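Home | Contents | Chapter 3 | Chapter 4 | Glossary | Index

March 13, 2019
By Yaw Darko

CHAPTER 4
Hand-Held Grippers: The Etton Kit

Laundry is a wonderful place to start learning about robot hands. A metal bolt keeps its shape wherever you grab it, but a pair of trousers sags, slides and folds over on itself, and every grip changes the problem in front of you. The Etton kit lets a person work through that problem with a robot's fingers in place of their own -- and after a term with it I'm still finding new things to try!
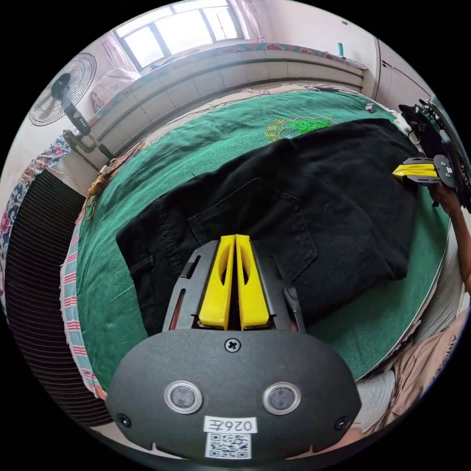 The kit comes from Vosten, and we used it for all 133 exercises in this book. Each gripper is held in the hand and closes on the work with two yellow fingers. You'll feel clumsy for the first 100 folds or so, and then your wrists start to catch on. Good habits at this stage carry over to everything in Chapter 5, so take your time with the flat pieces before you try anything stacked.

Moving a folded pile is harder than making one. Pinch too near the corner and the top layers swing away; pinch too deep and the fingers won't close. My favourite part of the whole kit is how clearly you sense that difference through the handle (the Rollberg model we tried in June felt numb beside it).

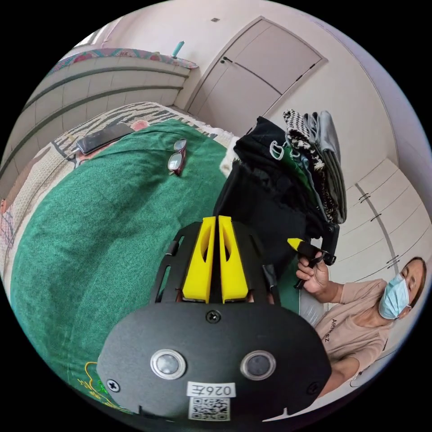 4.1 Small and dark items

Small black pieces deserve a section to themselves. The edges are hard to pick out, so choose a cover in a contrasting colour and spread it over the bed before you begin.
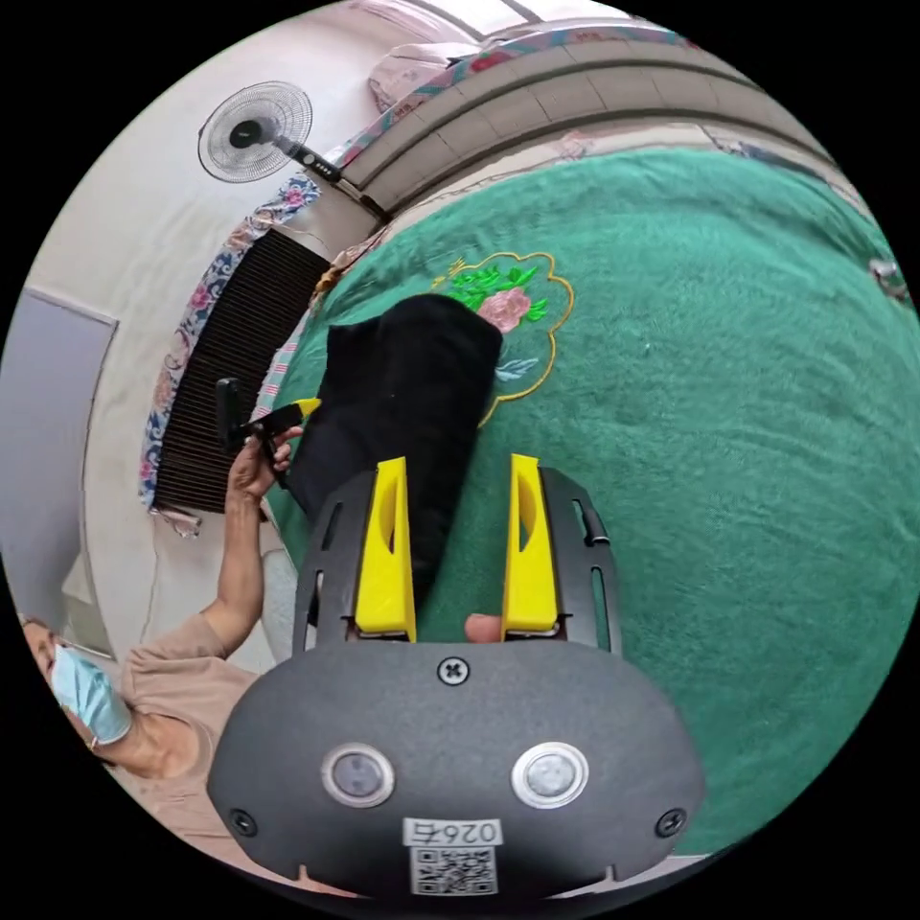
Fu disagrees with me about the order of work, and would have beginners do the small pieces last, when their grip has settled. It's a fair point, and Exercise 12 can be moved to the end of the chapter without harm. What we agree on is the fingers: they're narrow enough to get hold of one layer at a time, and that makes them a real pleasure to use on thin cloth.
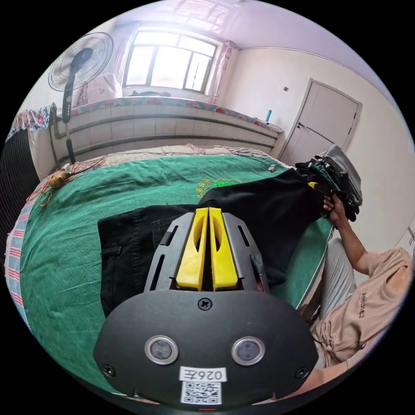
Fig. 4.4 Dark clothing on a green bedspread, with folded clothes stacked at right.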